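Talks > Spring Series > Kashyap House > Empties: getting bottles off the floor and into the bin

Print this page | E-mail this page

EMPTIES: GETTING BOTTLES OFF THE FLOOR AND INTO THE BIN
Speaker notes, Renu Bhatt
Kashyap House, ground floor lounge, May 2026

(These are my notes as I spoke from them, plus a few bits I added later when people asked. Sorry about the shorthand!)

OPENING

Hello, thank the Jilness people for the tea, check that the back row can hear me.

Start with the bag story. When I moved in with my sister we had one bin in the kitchen and everything went in it, and every second evening one of us would be standing on the trash with one foot, holding the counter, trying to get the lid down. It was bottles. It was always bottles! Take them out and the rest of our trash would have fit in a shopping bag.

Ask for a show of hands: who has a bottle rolling around in the car right now? (Hands up myself. Two.)

Then the number. For nine weeks last fall, starting in October, I kept a tally on the side of the fridge of every drink bottle that came through our apartment, and it came to 297. Pause there. Two adults and a teenager, and the teenager drinks tap water. I thought I'd miscounted, so I made my sister go over the tally marks, and she got the same.

My point for the first ten minutes is that a bottle is mostly air. It's light, it rolls, it doesn't smell much, so we put it down wherever we finished it and don't feel bad. Then it's a pile. And the pile nearly always forms right next to the bin, close enough that we feel we've done the job.
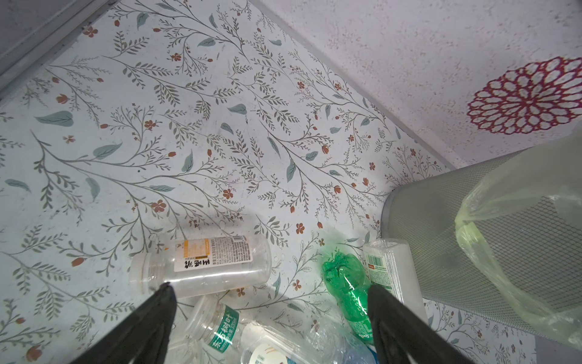

WHAT KIND OF BIN

I get asked about this more than anything, so don't rush it.

Size first. People buy too small. If the bottles you drink from are the big ones, a desk-sized wastebasket is full by lunchtime, and then you're back to the pile. At Zakum, where I do the front office, we swapped the little bins for taller ones and I stopped finding empties on the windowsills within a couple of weeks.

No lid. I feel strongly about this and will argue with anyone over cookies afterward. You have a bottle in one hand and a phone or a baby in the other. A lid is one thing too many.

A bag you can see through, folded well down over the rim. I like the yellowish see-through ones. You can tell from across the room whether somebody has put a banana peel in with the bottles, and you can fish it out before it's a problem. Fold a good hand's width over the edge or it will slide down inside the first time anything heavy lands in it.

(If someone asks about brands: we buy the Siduline rolls, 60 to a roll, because the corner store has them. Any see-through bag is fine.)

EMPTY, SQUASH, CAP

Have a bottle ready on the table for this part. Drink the last of it in front of them, it gets a laugh.

Empty it over the sink. All the way, count to three, give it a shake. What makes a bag of bottles nasty is the half inch of old soda in the bottom of every one.

Then squash. Everyone does this differently and I've stopped having opinions, mostly. My sister twists hers like a dishcloth. My uncle steps on them, which is loud. I lay mine on its side and lean on it with the heel of my hand, starting from the bottom so the air has somewhere to go. 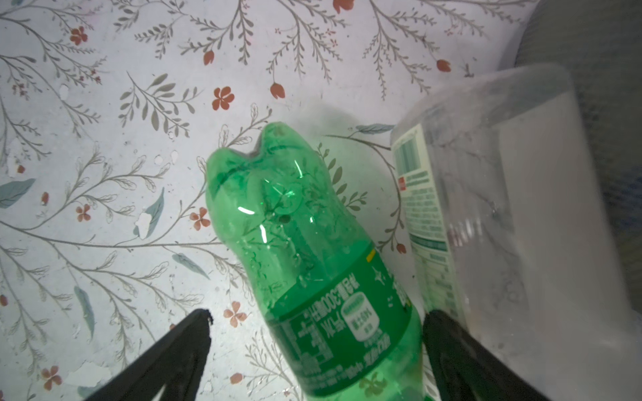 Soda bottles fight back more than water bottles do, so warn people about that. The plastic is thicker to hold the fizz in, and if you leave the cap on you may as well be squashing a football. Cap off, squash, cap back on if your pickup wants caps on. Ours does. My cousin's town wants them off and in a separate jar, and she has a very full jar. Please look it up for your own address before you listen to me!

Square-sided bottles and jugs: fold the corners in first. They go flat much more easily than you'd expect.

If a bottle has come back up a bit after squashing, leave it. It doesn't need to be flat like paper. You're after space in the bag and a thing that won't roll under the sofa.

LABELS AND RINGS

Slow down here, the questions come thick and fast.

Find out whether your pickup wants the label off. If it does, look for the loose edge of the glue strip and pull along the bottle, never around it. The ones that tear into confetti go in warm water in the dish tub while you cook. I do mine in one batch, and it's a nice job with the radio on. 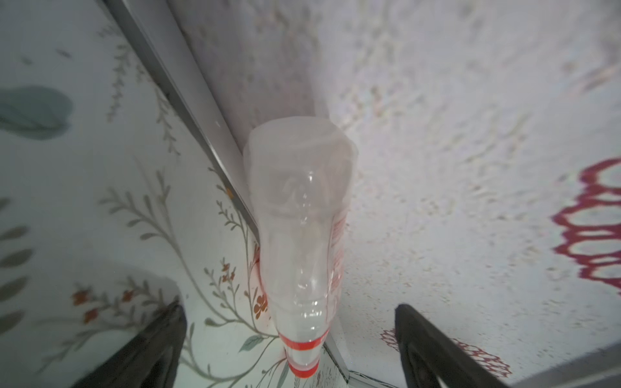 My mother used to keep every bottle that came into the house. Oil went in them, lentils, screws, holy water from three different trips. She'd have been baffled by this talk. But she did teach me to look a bottle over before deciding what it was for, and I still do it. Hold it up and check for drops clinging to the inside, which mean another shake over the sink. Then look at the neck. People forget about colored rings like those red-orange ones, and I used to go after them with nail scissors until I cut my thumb. Now I leave them on. If your local rules say otherwise, use the blunt end of a spoon, and don't do it while you're talking.

(Show thumb.)

THE FLOOR BIT

This is the part I added after the first time I gave the talk, when a gentleman told me, very kindly, that I'd talked for half an hour about bins and he still had bottles all over his den.

So, if you already have a pile:

Put the fresh bag in before you touch a single bottle. I know, I know. But you'll have both hands full a minute from now.

Bring the bin to the bottles. I don't know why we all carry them across the room one by one. Set it down at the back of the mess, against the wall if you can, and work toward it so you aren't stepping over things.

Pick up what's closest to the bin first. It clears the approach, and the ones that rolled furthest can wait.

Neck first into the bag if you haven't squashed them. They stack better and you get more in.

Lower them in, don't throw. A thrown bottle bounces out and you've earned yourself a walk.
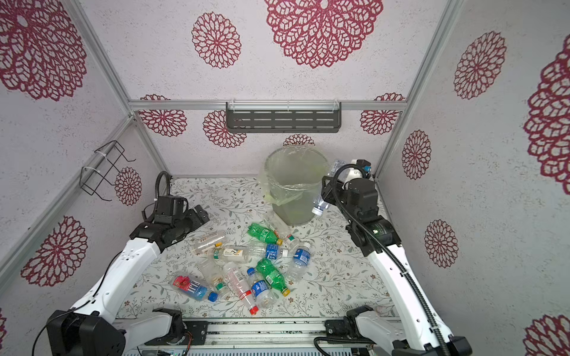

Bin toward the back, bag turned down over the rim, bottles still to go.

When the pile's gone, wipe the floor or the mat. There's always a sticky ring somewhere. Warm water and a drop of dish soap will do.

QUESTIONS I GOT LAST TIME

What about cans? Different bag, same idea, and don't step on them in socks.

Can children do this? Yes, and they love the squashing. Mine got paid a penny a bottle one summer and made $3.19, so that's 319 bottles, and I suspect a few were counted twice.

Do you rinse? Water, no. Juice and milk, yes, always, or you'll know about it.

Leave a couple of minutes for stacking the chairs. The lounge has to be back how we found it. Sign-up sheet for the clothes-mending talk is by the kettle.

READER COMMENTS

pearl_in_4B: We leave the caps on here too. Tried leaning on it from the bottom with the cap loose and it went flat first go. My husband still prefers stomping.

Dov: Disagree on lids!! Come and meet my dog.

Renu Bhatt: Dov, fair. A dog changes everything. Put the bin on a shelf?

Dov: He can reach the shelf.

mrs. okada: Is the mending talk in the same room? I missed the sheet by the kettle.

Renu Bhatt: Same room, yes. I'll add your name.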